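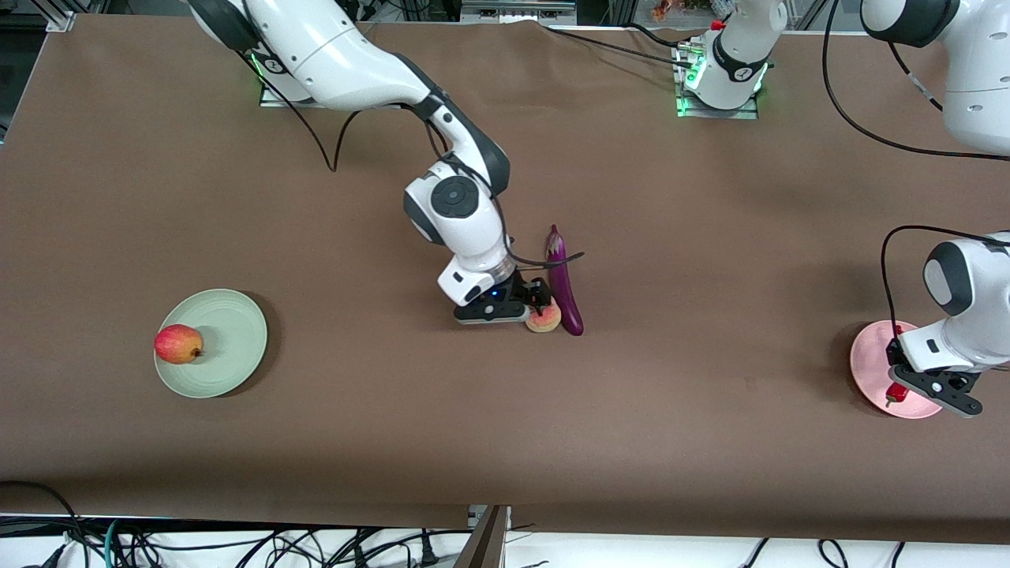 4. Laying the table and putting the fruit out

Your Bratmont table cover comes on a roll, and it remembers the roll for longer than you would like. The brown paper will lie down in its own time. Until then, follow the steps in order and resist the urge to iron it. (People do ask.)

4.1 Fitting the paper

1. Clear the table and wipe it down. Crumbs under the paper become permanent features of the landscape.

2. Unroll the paper along the length of the table, matte side up, and cut it 5 cm longer than you think you need. You can trim a long piece. The other sort goes in the recycling.

3. Smooth from the middle outwards with the flat of your hand. Stop when you reach the edges.

4. Tape the far edge first, then the near one. Use the Stamero low-tack tape in the box and put the kitchen sticky tape back in its drawer.

5. Leave it for 15 minutes before you put anything on top.

Note: Soft wrinkles and faint creases are normal, particularly towards the far edge. They do not affect use and are not covered by the guarantee. A ridge tall enough to turn a peach is a fitting error, and you should go back to step 3.

4.2 Placing the plate

6. Take the round Akanda plate (sage green, wide rim) out of its sleeve. The ridges on the rim are part of the design and will not wash off, however firmly you scrub.

7. Set the plate down on the left side of the table, on a flat bit of paper. If it rocks, move the plate. Lifting the paper with a plate on it ends one way.

8. Put the apple on the plate, towards the left. This leaves space for whatever you decide to add later, and the shallow rim is there to discourage wandering. It will not stop a determined apple.

4.3 Peaches and aubergines

9. Lay the peach straight on the paper. It marks easily, so set it down gently and don't roll it into position.

10. Lay the aubergine on its side with a hand's width clear all round. Stood on end, an aubergine needs something to lean against, and it has no judgement in these matters.

CAUTION: Never use a peach to prop up an aubergine. The peach loses.

CAUTION: Juice goes through the paper. Blot spills at once and replace the sheet if the table beneath feels damp.

4.4 Changing the cover

11. Remove the food, then the plate, then the tape. Roll the used paper away from you, dirty side in.

12. Order more when you have 2 sheets left. Refills are part number 245 from Clirken, who also sell a white version — it shows everything, and we have stopped recommending it.

If the new roll curls worse than the old one, store it upright somewhere dry and try again on Saturday.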